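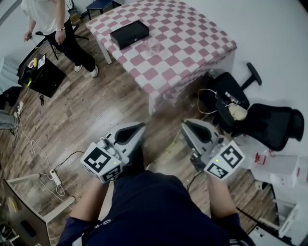
Two grippers, one for each hand, in front of the table with the checkered cloth.

How does a robot learn to pick up a glass?

On Friday our class visited the open day at Volimitz, a small robot workshop in Ekham. We thought we would see big metal robots. First we saw people with funny gray hands!

These gray hands are called grippers. A gripper has a jaw that opens and closes, a little like the beak of a bird. A person holds one gripper in each hand and does a simple job with it, for example lifting a glass from a table.

Jae-hoon Um works there, and he explained to us why. A robot does not know what a glass is or how hard to squeeze it. So a person must show the job many times, and the computer saves every movement. Later the robot studies these movements, like you study the steps of a dance. For one job they made 142 recordings.

Do you see the white cube with black squares on the gripper? The squares are called markers. A camera can find them easily, and then the computer can calculate where the gripper is and which way it is turned.

We also could try. It is harder than it looks! You cannot feel the glass with your fingers, so you must watch the jaw very carefully. My turn took 16 seconds.

Try it at home: take kitchen tongs and move a plastic cup from one side of the table to the other. Then do it again with your other hand.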